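Akora extends household chores trial to second site

Akora has confirmed that its trial of automated help with household tasks will continue until May, with a second site opening at Hellmont. The programme, run jointly with the Gosska laundry service, is intended to establish which everyday chores machines can carry out to a standard that a paying customer would accept.

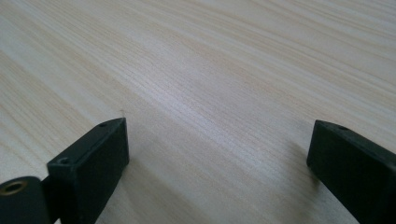

Wiping down and tidying were included in the first stage, and results there were described as satisfactory. Surfaces remain a concern. A pale wooden tabletop with a smooth finish can throw back a bright band of light across the grain, and the project team has asked for such tables to be kept in the trial so that performance is measured under ordinary home conditions. Nearly 4000 attempts at table-top tasks have been recorded to date.

Laundry has proved slower. Folding a single shirt takes an average of 4 minutes, and mixed piles must still be separated by staff before work begins.

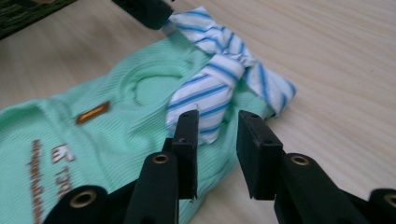
Gosska stated that it does not plan to change staffing at any of its three shops as a result of the trial. Its counter and pressing work will stay outside the programme.

An independent assessment by Shenoy will cover 300 household items, including towels, bed linen and children's clothing. Akora said the findings would be published in full, together with the number of attempts in which a person had to step in.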